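Flikton Inn

The Flikton Inn is a two-story public house and former coaching stop in the farming village of Flikton. It stands at the junction of the mill road and the old stock route, opposite the grain store. The present building is the second on the site and has held a license under several names, among them the Drovers' Rest and, for a short time, Menex's.

History

The first inn was a low stone building put up by the Menex family, who also ran the village forge. It had four guest rooms and a yard for horses. Drovers used it as an overnight stop on the way to the sale yards at Lemar, 14 miles to the south, and the yard could hold over 700 sheep. Part of the yard wall survives behind the kitchen.

A fire in January destroyed the roof and most of the upper floor, and the owners chose to rebuild in brick a little closer to the road. The cellar of the first inn was kept and is still in use. It is reached by a flight of steps behind the bar, and the lowest step carries the mason's mark of the Imhof works.

The railroad bypassed Flikton, and the coaching trade ended within a few years of the line opening. The inn then depended on local custom, harvest workers and the annual plowing match, whose prizes were handed out from the balcony. The match moved to Lemar when the lower field was sold.

Building

The front has a timber balcony on iron posts, with the main bar on the left of the entrance and the dining room on the right. The dining room was formed from two smaller parlors, and a change in the floorboards marks the line of the old wall. Upstairs there were originally nine bedrooms. Five remain, the others having been turned into bathrooms and a manager's flat.

The stable block was converted to a function room that seats 30. Its hay loft door is kept in place but does not open.

Ownership

After the Menex family sold up, the inn passed through a number of tenants. Elínborg Vestergaard held the license longest and added the kitchen wing. She was followed by Ismael Medeiros, who restored the balcony and brought back the name Flikton Inn - it had not been used since the fire. The property was entered on the district heritage list on 2022-08-03 as item 559.
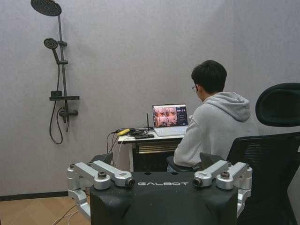 Local traditions

A brass handbell hangs beside the bar and is rung for last orders. It is said to have come from the last coach to stop at the inn, though the village school had a bell of the same pattern. A quoits league plays in the yard during the summer. The winning team's name is painted on a board in the passage, and the oldest names on it can no longer be read.

See also

Lemar sale yards
Imhof brickworks
Old stock route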